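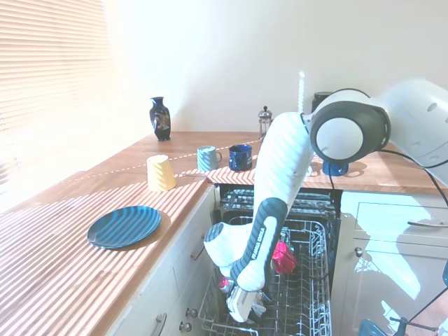 Ticket 447 — Parkgate kitchen, arm stops partway into lower rack
Opened: November 5, 2020
Status: Monitoring
Priority: Normal (raised from Low, see below)

Original report

Hello all, and thank you for being so patient with us over at Parkgate. The unloading routine has started stopping on us again. The arm goes down into the lower rack well enough, closes the gripper, starts to lift, and then throws a protective stop with the wrist still down among the tines. It did this on 17 of the last 30 cycles. The upper rack is fine. Driving the arm out by hand in freedrive works every time, so nothing is jammed, but somebody has to stand there and do it, and we would dearly like to get on with other things.

I should add that on one of those stops the gripper let go of a mug when the stop was cleared. It only dropped back into the rack and no harm was done, but I didn't like it, and I have raised the priority on that account.

Reply from support

Thanks for such a thorough write-up, it saves us a lot of back and forth! Could you send the controller log, and let us know which version of the Dela planner you are on? Also, please check whether the cables have enough slack when the arm is at its lowest point. We had a similar stop at the Tanner site in April and it came down to a cable tie that had crept along the forearm.

Please keep hands out of the rack while you look. Hit the emergency stop first, then reach in.

Update from Parkgate

Log attached. We are on Dela build 351. I went over the cables with the arm down in the rack and they hang free past the cabinet doors, no pulling that I could find. I moved one tie a little anyway and ran the routine again, with the same result, so I have put it back where it was.

What I did notice — and I feel a bit silly for not looking sooner — is that the lower rack doesn't always come out to the same place. If I pull it until it clicks, the cycle runs. If it is a finger's width short of that, the gripper comes down too close to a tine and the lift drags against it.

Reply from support

That fits the log very nicely. The force reading climbs sideways before it climbs upward, so the gripper is leaning on something. The planner is using the rack position saved at setup and never looks again. We have sent you a revised Lirnach config that checks the rack before each reach and refuses to start if it is out of place. It also keeps the gripper closed after a stop until you release it yourself, which should take care of the mug business.

Update from Parkgate

Installed this afternoon. Three cycles so far with the rack fully out, all clean, and one with the rack short on purpose, which it refused as promised. I would like to leave the ticket open until we have another 30 behind us, if that suits you.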